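Wonell Staff Forum > Facilities and Workspaces > Shared Tables

Topic: Condition of the pine table in the Westinthorpe records room

records_desk_w
Posted 2013-03-29
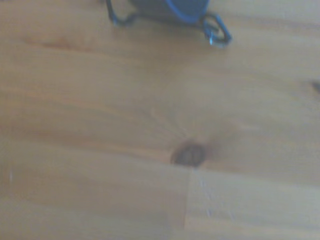 Table surface at the knot, with binder clip.

Colleagues are asked to comment on the proposed treatment of the sorting table in the Westinthorpe records room. The concern is the dark knot and the seam that runs from the underside of it. Staff who sort loose papers on this table have reported that thin sheets catch at the seam, and that the point of a pen will go through the paper when a form is signed over that spot.

The present proposal is as follows. The knot would be filled with clear resin, the seam would be filled with a matching wood filler, and the whole top would be sanded and given a new coat of finish. The table would be out of use for 5 working days. During that period sorting would move to the long counter in the Polstead office.

Comments are requested before the work order is submitted.

polstead_counter
Member, Polstead office

The Polstead office has no objection to receiving the sorting work, provided that the boxes are not left on the counter overnight. The counter is used for incoming mail from 8:00 and must be clear by then. When the same arrangement was made in January, 4 boxes remained on the counter and the mail was sorted on chairs.

fourteen_point
Member

I wish to record a disagreement with the proposal as written. A knot in a pine board is a normal feature of the wood and does not of itself require repair. Unless the knot is loose or stands above the surface, it should be left alone. Resin over a knot of that color will produce a glossy patch, and under the overhead lights in that room it will be more noticeable than the knot is now.

The seam is a separate matter and I would support attention to it. The two matters should not be placed on a single work order.

records_desk_w

In reply to fourteen_point: the knot has been checked with a fingertip and with the edge of a ruler. It is firm. There is a slight dip at the center. The complaint about pens relates to the dip.

fourteen_point

Then a writing pad placed over the area would resolve the complaint about pens. We have a supply of desk pads in the storage closet.

yen_archive
Member, Yen collection

The Yen collection uses this table more than any other group, and we would ask that our position be considered. Our papers include carbon copies and onionskin, and these do catch. A desk pad slides when a stack is pushed across the table, and it introduces a second edge for the sheets to catch on. We have tried it.

We would also ask that the question of clips be addressed in the same notice. The binder clips used in the records room have wire handles, and the handles are regularly left lying flat against the tabletop when a packet is put down. When the packet is then pulled toward the reader, the handles are drawn along the wood. Pine is soft. In our view a good part of the wear on this table comes from the clips and has no connection with the knot or the seam.

supplies_2nd_floor
Member

The binder clips are the standard issue. No other type is stocked in that size. The handles may be removed once the clip is closed by pinching them at the base, and staff were shown how to do so when the clips were introduced. Blue clips are reserved for packets that are open and under review. Packets that are complete should be in a folder and should carry no clip at all.

yen_archive

With respect, a reviewer who opens and closes a packet several times in a morning is not going to remove and replace the handles each time. The instruction is sound for storage. It is not workable for review.

supplies_2nd_floor

Noted. The alternative would be to place the packet on the table with the clip extending past the table edge. I do not have another suggestion within the present budget.

polstead_counter

We keep a sheet of heavy felt on one end of our counter for this reason. It was cut from a roll at a cost of 34 dollars and has been satisfactory. It does collect staples and must be shaken out.

fourteen_point

Felt would be acceptable to me for the clipped packets. It would not be acceptable as a writing surface.

I would also ask the records desk to confirm what finish is on the table at present. If it is wax, a filler will not hold well unless the wax is removed first, and 5 working days may not be sufficient.

records_desk_w

The finish is not recorded on the inventory card. The card states only "table, pine, 14" and the room number. I have asked the building office whether a purchase record exists. A small test will be made on the underside before any product is ordered.

Taking the comments received so far, the proposal is revised as follows.

1. The knot will not be filled with resin. The dip will be reviewed again after the top has been refinished.
2. The seam will be filled and sanded level.
3. The top will be refinished. The period out of use is to be confirmed after the test.
4. A felt sheet will be supplied for clipped packets, to be kept at the window end.
5. Sorting will move to Polstead during the work, and the counter will be cleared each evening.

yen_archive

The Yen collection accepts items 2 through 5. We maintain our request that item 1 be decided now. If the dip is still present after refinishing, the table will have to be taken out of use a second time, and we have a deposit arriving that cannot be sorted at Polstead because of its size.

fourteen_point

I maintain my view on item 1. Sanding will reduce the dip to some degree in any case.

records_desk_w

Item 1 will remain open in this topic. Would yen_archive please post the measurements of the deposit so that a second location can be considered.

yen_archive

They will be posted once the delivery note has been received.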